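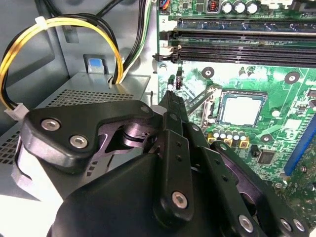 Inside a desktop computer, with the green motherboard and its CPU socket.

How does a computer remember things?

When you save a drawing or a story on a computer, it has to be kept somewhere. When you open it again the next day, every word and every colour should be just as you left it. Computers do this with memory, and most of them have more than one kind.

Two kinds of memory

Think about doing your homework at a desk. You take out the book you need, your pencil case and some paper. These things are easy to reach, so you can work quickly. The desk is small, though, and at the end of the day you have to clear it. Everything you want to keep goes back on the shelf.

A computer has a desk and a shelf too. The desk is called RAM, which is short for random access memory. It holds whatever the computer is working on now. RAM is very fast, but it only works while the power is on. If the electricity goes off, everything in the RAM is lost.

The shelf is called storage. It is slower than RAM, but it holds much more and it keeps things when the power is off. Your photos, games and school work are all kept in storage.

When you press "save", the computer copies your work from the desk to the shelf. If the power goes off before you save, your work may disappear. Many programs now save by themselves every few minutes, but not all of them do.

What does the processor do?

The part that does the computer's thinking is the processor, or CPU. It sits in a socket on a large flat board called the motherboard. The other parts plug into the motherboard as well, and thin metal lines on the board carry signals between them.

The processor asks the memory for a number, does something with it, and puts the answer back. It does this millions of times while you blink.

Ones and zeros

Computers do not store letters or pictures the way we see them. They store everything as ones and zeros. A single one or zero is called a bit. You can think of a bit as a light switch, which can be either on or off.

One bit cannot say very much. Put eight bits together and you have a byte. There are 256 different ways to set the eight switches in a byte, and that is plenty for all the letters of the English alphabet, big and small, with the numbers and punctuation marks too.

In one common code, the capital letter A is written like this:

01000001

And B is written like this:

01000010

A short story of 800 letters and spaces would need 800 bytes. A photo needs far more, because the computer has to remember the colour of every tiny dot. These dots are called pixels.

How storage works

Some computers have a hard disk. Inside it are smooth round plates that spin very fast. A small arm moves over each plate and reads or writes tiny magnetic marks. Dropping a hard disk can damage it, especially when it is spinning.

Newer computers often have a solid state drive, or SSD. It has no moving parts. It stores bits by trapping tiny amounts of electricity in chips. An SSD is quieter and faster than a hard disk.

Before either of these was common, people stored programs on paper cards with holes punched in them, and later on magnetic tape and floppy disks.

Try it: write your name in bits

You will need squared paper and a pencil.

Draw a row of eight squares for each letter of your name. The code for A ends in 00001, B ends in 00010 and C ends in 00011. Every capital letter starts with 010. Carry on counting in this way until you reach Z, which ends in 11010. Colour in a square for each one and leave it white for each zero.

Swap papers with a friend and see if you can read each other's names. Perla has five letters, so it needs five rows. Rigoberto needs nine - you may want a bigger sheet.

Words to know

Bit: a single one or zero.
Byte: a group of eight bits.
CPU: the part of a computer that follows instructions.
Motherboard: the board that joins the parts of a computer together.
Pixel: one of the tiny dots that make up a picture on a screen.
RAM: fast memory that is cleared when the power goes off.
Storage: memory that keeps its contents without power.

Written by Anjana Debnath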